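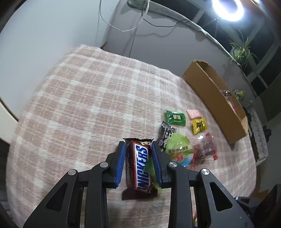 Ollstead blanket firm's "sleep cooler" claim rests on 205 replies

15/04/2021

A bedding company that says its brushed blankets help people fall asleep faster has admitted the claim comes from a customer survey answered by 205 people, all of whom had already bought one.

Vellidero, based on the Ollstead trading estate, began using the line in February. Adverts on buses and in local shops told readers that its Grundska range "gets you to sleep sooner and keeps you cooler", with the words "tested at home" in smaller type underneath.

Asked this week what the testing was, the company sent over a two-page summary. It had emailed 1047 customers and offered a discount on their next order to anyone who filled in the form. Fewer than one in five did. They were asked whether they felt they had slept better, the same or worse since the blanket arrived. No one was asked how long they took to drop off, and nobody's temperature was measured at any point.

Ivar Sjögren, Vellidero's head of sales, said the firm stood by the wording. "Our customers know how they sleep," he said. "We are passing on what they told us." He would not say how many of the replies were favourable, beyond calling it "a very healthy majority".

Waltraud Kröger, a retired sleep clinic nurse who complained to the company last month, is not impressed. She points out that the form went out as the weather was changing and that people who have just spent money on a blanket are inclined to like it.

"It may be a perfectly nice blanket," she said. "I have no quarrel with it as a blanket. But a thick, fluffy cover that makes you cooler is a bold thing to print on the side of a bus, and I would like to see a thermometer."

The Grundska blankets cost over £6 more than the plain version, which Vellidero describes as being the same weight. The company did not answer a question about whether the two had ever been compared.

Naveen Singhal, who runs the Kanaujia homeware shop on the high street, said he had taken down the poster but would go on stocking the range. He had sold four since the adverts went up – about what he would expect at this time of year, he said, with or without a slogan.

Vellidero says a second, larger survey is planned for the autumn. Mr Sjögren confirmed that it would use the same questions and that the discount would be offered again. The bus adverts are booked until the end of next month.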